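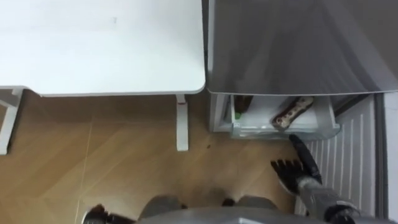 Desk corner and open drawer, from above.

Inventory

The form had 85 lines and no line for the contents of a drawer.

Lutfa Akanda had raised this with Eltov in March. The reply stated that a drawer was part of the unit that contained it, and that the unit was to be recorded as one item, condition A through D. Contents were a separate matter and would be handled separately. The reply did not specify by whom.

She began at the desk. Desk, white, one. Rounded corner, no chips. Faint smudges on the top, one dark speck. She touched the speck with a fingernail, decided that it was dirt, and recorded condition A. She then looked at the smudges again from a lower angle and changed the A to a B. The form did not permit B without a remark, so she wrote "smudges" in the remark field, and the field accepted it.

Floor, light wood grain. Walls, white. Radiator, white, ribbed. She rested her palm on it for the prescribed count and wrote down the result. Door, white, lever handle dark. She operated the lever 50 times. The Gunawardena procedure required this for any handle in a room that had been let for more than one year, and she had never known one to fail on the forty-ninth.

The drawer had been open when she came in. She noted the time, which was 2:10 in the afternoon, and left it open. An inspector was not to alter the position of any moving part before recording it. The position of a drawer could be recorded as closed, partly open or open. She selected open.

Something with a brown, tan and cream pattern lay in it at a slant. Next to it was a darker brown thing, pushed to the back, and in front of that a small piece of bright green.

She knew the pattern. She had seen it on Thursday, in the hallway of the building on Plalora Street, going past her at a walking pace while its owner argued into a telephone about a deposit.

Lutfa called the office.

"Contents," said Csenge Rácz, when she had heard the description. "Don't list them."

"I'm not listing them. I'm asking whether the unit is vacant."

"The unit is vacant as of noon."

"There are contents."

"Contents don't affect vacancy. Clolumus affects vacancy." Clolumus was the system. A pause followed, with typing in it. "It says vacant. The deposit is 2,000. It's on hold until you submit."

"And if I submit with a B on the desk?"

"What's the B for?"

"Smudges."

The typing stopped. Lutfa could hear the office fan, which had a bad bearing and ticked once per revolution.

"A B on a desk is 64," Csenge said. "It comes off the deposit. It's automatic."

"For smudges."

"For a B."

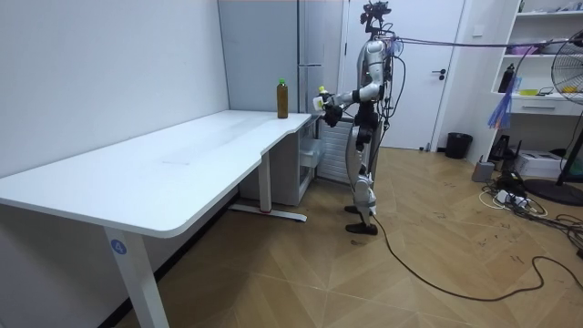 Lutfa put the telephone in her jacket and went along the desk a second time, from the cutout in the front edge to the far corner, where a tall plastic bottle with a green cap stood near the wall. The liquid in it was brown. She recorded nothing about the bottle. One leg of the desk carried a round blue label with the number 4 on it, and she copied the 4 into the field for asset marks. The field wanted six digits. She entered five zeros in front of it.

She had a cloth in her bag. It was issued for cleaning the lens of the laser measure, and the procedure was silent on other uses. She folded it in four, breathed on the desk top, and rubbed one of the smudges in small circles, working outward. When she had done that for a minute she bent down and looked along the surface toward the window light, then folded the cloth to a clean side and continued.

The telephone rang in her jacket. She let it ring until the smudge was finished.

"He's called," Csenge said. "The tenant. He says he left something and wants to know if he can come up."

"What did he leave?"

"He wouldn't say. He said you'd know it if you saw it."

Lutfa looked at line 12. The cursor was standing in the remark field, after the last letter of "smudges," and she held down the delete key until it reached the left side.

"Tell him the drawer is open," she said.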